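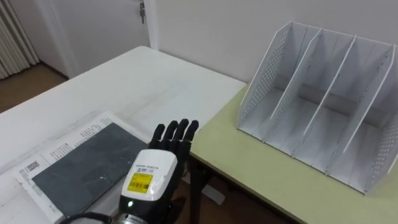

Was lernt man in einem Semester Greiferprogrammierung eigentlich?

Vor allem, wie viele Handgriffe man selbst macht, ohne sie je beschrieben zu haben. Der Rest ist Kalibrieren.

Sprechnotizen, Projektvorstellung Robotikkurs
27. April 2023
Redezeit laut Programm: 39 Minuten, Fragen inklusive. Wasser mitnehmen.

EINSTIEG

Guten Abend. Kurz warten, bis die hintere Reihe sitzt. Nicht mit dem Laserpointer anfangen, der Laserpointer hat beim letzten Mal gewonnen.

Unser Projekt heißt Nendidex. Der Name stand fest, bevor die Aufgabe feststand, und er hat seither am zuverlässigsten funktioniert. Die Aufgabe lautet: Eine Roboterhand soll auf einem Tisch eine flache Platte aufnehmen und in ein Fach eines Ablageständers stellen. Jeder im Saal kann das mit links. Wir haben es trotzdem als Semesterprojekt angemeldet, und im Februar fanden wir das noch ein bisschen peinlich, weil es zu leicht klang.

(Pause für Lacher. Falls keiner kommt, weiter.)

WARUM FLACHE DINGE GEMEIN SIND

Einen Becher kann man umgreifen. Eine Platte, die flach aufliegt, bietet einer Hand so gut wie nichts an. Man muss unter die Kante, und unter der Kante ist der Tisch. Menschen schieben so etwas an den Rand, kippen es mit dem Fingernagel an oder fluchen. Fingernägel hat unsere Hand keine, und das Fluchen haben wir übernommen.

Dazu kommt die Unterlage. Auf dem Foto liegt die dunkle Platte auf einem aufgeschlagenen Heft voll Kleingedrucktem. Wer an der Plattenkante ansetzt, hat schnell auch Papier zwischen den Fingern. Für die Software ist beides erst einmal flach und im Weg. Wir nennen diesen Fall intern »Sandwich«, im Bericht heißt er »geschichtetes Objekt mit nachgiebiger Unterlage«. Das gab im Zwischenbericht einen freundlichen Haken am Rand.

ZWEI TISCHE

Hier bitte langsam sprechen, das ist der Teil, den alle unterschätzen.

Wir arbeiten an 2 Tischen: weiß zum Aufnehmen, gelbgrün zum Abstellen. Der gelbgrüne steht etwas tiefer. In unserer ersten Planung waren die Tische gleich hoch, denn in einer Planung sind Tische immer gleich hoch. Die Höhe steht jetzt als eigener Wert in der Konfiguration, mit Kommentar. Der Kommentar ist länger als der Rest der Datei.

Wer die Tische verschiebt, misst neu. Das gilt auch für Leute, die nur kurz durchwollten.

DER STÄNDER

Er hat 4 Fächer, alle nach hinten geneigt. Für Papier wunderbar. Für uns heißt das, die Platte muss im passenden Winkel ankommen, sonst trifft sie eine Trennwand und nimmt den ganzen Ständer mit auf Wanderschaft. Die beiden äußeren Wände sind gelocht, und die erste Version unserer Kantenerkennung hielt Löcher für ausgesprochen interessant. Sie fand sehr viele Kanten. Wir haben das als Erfolg verbucht und dann abgeschaltet.

DER CODE, GANZ KURZ

Nicht vorlesen! Nur sagen: Die Bewegungsplanung läuft über Lahtinen, das ist die Bibliothek, die der Kurs vor uns geschrieben und fast dokumentiert hat. Der Ablauf selbst heißt Mamovberg und besteht aus Anfahren, Ankippen, Greifen, Umsetzen, Einstellen. Ankippen ist der schwierige Schritt. Die Finger stehen dabei eng zusammen und arbeiten als eine Art Schaufel, die einzelnen Gelenke kommen erst beim Greifen ins Spiel. Vier Finger getrennt anzusteuern sieht in der Simulation beeindruckend aus. Am echten Tisch sieht es nach Klavierunterricht aus, erste Stunde.

WAS NOCH FEHLT

Ehrlich sein, die Jury merkt es sonst. Offen sind:
Der Winkel beim Einstellen, vor allem im Fach ganz rechts.
Die Reaktion auf Papier, das mitkommt.
Ein Abbruch, der früher kommt als die Hand einer Studentin am Notausschalter.

Beim Wettbewerb in Fanddale haben wir 2 Läufe. Reihenfolge der Fächer wird vor Ort gelost. Wir hoffen auf links.

FRAGEN, DIE SICHER KOMMEN

Warum kein Saugnapf? Weil die Ausschreibung eine Hand mit Fingern verlangt. Ja, wir haben auch daran gedacht. Ja, mehrmals.

Kann die Hand auch winken? Kann sie. Wir haben es ihr beigebracht, bevor sie greifen konnte, und möchten zum Zeitplan nichts weiter sagen.

Zum Schluss auf den Stand im Foyer hinweisen und den Adapter wieder einstecken, er gehört der Fachschaft.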